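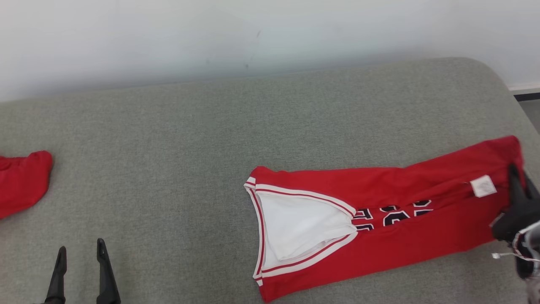 Mateja Stojanovska

Oct 14, 2024

Washing and storing braces, sleeves and gel packs

Elastic knee and ankle supports lose compression mostly through heat and body oil. Wash them by hand in lukewarm water, about 90 degrees Fahrenheit, with a small amount of mild liquid detergent. Fabric softener leaves a coating on the fibers and silicone grip bands stop holding. Bleach attacks the elastic itself.

Before washing, close every hook-and-loop strap onto its own landing strip. An open hook side will pull threads out of the sleeve and anything else in the sink. Remove metal stays and hinges if the pockets allow it, and note which side each one came from – they are often bent to shape and are not interchangeable.

Press the water out in a folded towel. Do not wring. Dry flat, away from radiators and direct sun. Neoprene dries slowly on the inside, so turn it after two hours and leave it until the seams no longer feel cool to the touch.

Lint in the hook tape: use a stiff toothbrush or a fine metal comb, working along the rows. The Handton strap brush does the same job and costs more.

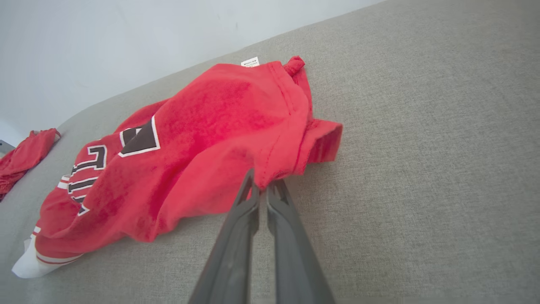 Fold in a red jersey.

Team shirts can go through the machine on cold, inside out. Keep them out of the load if menthol rub has soaked in. Treat those areas first with dish detergent, wait, rinse, and check by smell before washing. A dryer sets the residue.

Gel packs go in the freezer flat, inside a zip bag, on top of something level. A pack frozen in a curl will not sit against a joint. Always put a thin cloth between pack and skin. Discard any pack with a sticky seam, and do not repair it with tape. Packs kept for heating should be marked with permanent marker, as some cold packs are not rated for a microwave.

Athletic tape keeps best in a closed tin at room temperature. In a car or garage the adhesive migrates and the roll comes off in strips. Store rolls on end.

Foam rollers and exercise bands: wipe with a damp cloth and plain soap. Dust latex bands lightly with cornstarch once dry. Replace a band when small cracks show under stretch.

Filed under: Laundry, Medicine Cabinet
Previous: Descaling a room humidifier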